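Home Equipment Spare parts Training Support Contact

Purum Two-Arm Sorting Table

The Purum is a fixed table with two robot arms, made for sorting and repacking small grocery goods. It handles cans, tins and small cartons that come in mixed and have to go out in order. One person runs it. The arms do the picking and placing, and the operator feeds the table, deals with rejects and signs off finished trays.

We sell it to small and mid-size warehouses that still do this work by hand along a bench. The same table can be run first as a simulated model, so the customer's own goods can be laid out and tried before anything is bolted to a floor.

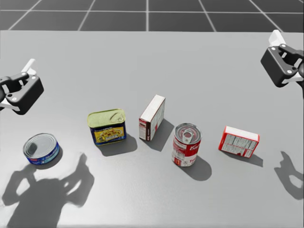 Dionysis Kourkoulas
Applications Lead, Pappas

A typical mix for the Purum is canned fish, luncheon meat, condensed soup and a couple of small boxes, one standing and one lying down. These are plain goods, but they don't grip alike. A tuna can is low and wide and has to be taken across its full width. A soup can is tall enough to be held by the side. A box on its narrow end tips if the fingers close off center, so the arm lines up on it before it closes.

Each arm has its own side of the table. The middle is shared, and only one arm is allowed in it at a time. Customers often ask us to take that rule out for speed. We leave it in. Without it the arms spend a good part of the shift backing away from each other, and the people next to the table start to feel uneasy about it.

What comes with it

- Table with leveling feet and a matte top
- Two arms, left and right, each with a two-finger gripper
- Operator screen on a swing bracket
- Start, pause and stop buttons at both ends
- Product library with room for 64 items
- Simulated model of the table, for use on an office computer
- Two spare sets of finger pads

Not included: tray racks, the scale, floor anchors, and the guard panels some sites need. Guarding depends on the site and we quote it after the visit.

Adding a product to the library

A new item takes 10 minutes for someone who has done it before. You set the item on the table in each position it normally arrives in, let the camera record it, and enter the height, the weight and where the fingers may touch. Then you run it in the model. If the arm comes down clear of the neighboring items and lifts without a fault, you save it and try it on the table at slow speed.

Spacing is what most people get wrong at first. Items need enough room between them for a finger on each side. An even row with gaps is easy for the arms. Goods pushed up against each other have to be separated first, and the arm does that slower than a hand would. We tell operators to drop items in a loose row and leave them.

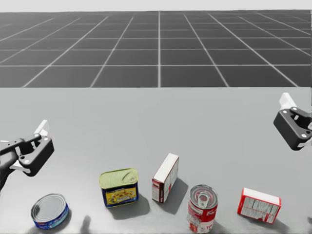

Can the operator reach onto the table while the arms are running?
Pause it first. The pause button holds both arms where they are and keeps the current job, so picking carries on from the same item when you press start. The stop button cuts the job, and the table has to be homed before it runs again. Keep stop for when something is wrong.

How the work changes for the people at the bench

The first Purum went in at Brindcombe, a dry goods packer that had 4 people on the sorting bench for each shift. I was on site for the first weeks, starting in August, and I'd like buyers to have the real picture.

The bench crew was not let go. Two of them now trade places at the Purum through the shift, and the other two moved to receiving, where the backlog had been sitting anyway. That was agreed with the crew before the order was signed, and it is the main reason the start went well. Where we have put in tables without that talk, people kept the old bench going next to the new one for months.

Lifting is down. The old job meant leaning over the bench and turning each can to read the label, and wrists and shoulders took the wear. The new job has more standing still and more watching. Some like that and some don't. Iason Tzavaras, the shift lead at Brindcombe, asked us for a stool and a lower screen in the second week. The bracket we ship now goes down far enough to use sitting.

The noise is different too. The arms are quiet, and the crew could hear the conveyor next door for the first time, which they complained about. We had no fix for that one.

What the operator has to learn:

- Reading the fault list and knowing which ones clear by themselves
- Adding and editing products
- Changing finger pads
- Taking over by hand when a dented can or a torn box comes through

The last one matters most. The table is slower than a good hand packer on damaged goods, and it should be. Set the reject limit low and let the person take those.

Swapping from hand work to table work should be done in steps. Brindcombe ran one product family for two weeks, then added the next. Trying to load the whole catalog on day one gives you a long fault list and a crew that stops trusting the machine.

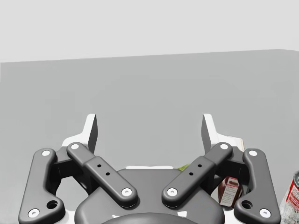
Grippers and finger pads

Both grippers are the same, so one set of spares covers the table. The fingers move on a pair of links per side and stay parallel as they open and close, which suits cans and square cartons equally well. The pads are white. This was chosen so that dirt shows, and a dirty pad is the usual cause of a slipped can.

Wipe the pads at the start of each shift with a damp cloth. No solvent. Check the link fasteners monthly and look for play by moving each finger gently with the arm powered off. Replace pads in pairs — one new and one worn pad will pull a box crooked.

Space and power

Leave walking room on all sides, and more at the operator end where trays come off. The floor should be flat and able to take anchors. Standard building power is enough for the table and both arms. No compressed air is used. Good even light helps the camera. A bright spot on one part of the top is fine as long as it stays put through the shift, but sun coming through a dock door is a problem and you'll want a curtain. 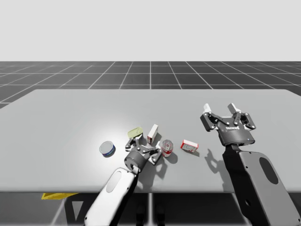

Pappas — Workplace Automation Team, Plurnberg

We handle site visits, layouts, operator training and service for every Purum table. For a quote, send us a list of your goods with sizes and weights, the number of people on the bench now, and a rough floor plan. A sketch with measurements will do. We build your layout in the model and go through it with you and with the people who will run it. Please do bring them. They spot things like a tray rack on the wrong side for a left-handed packer.

Training is held at your site and covers both shifts if you have two. Service calls are answered within 24 hours, and most faults can be sorted out by phone with the operator at the screen.

Spare pads, pad screws and screen brackets ship from stock. Arms and grippers are made to order, so ask for lead time.

Contact Pappas Equipment | © Pappas, all rights reserved | Back to top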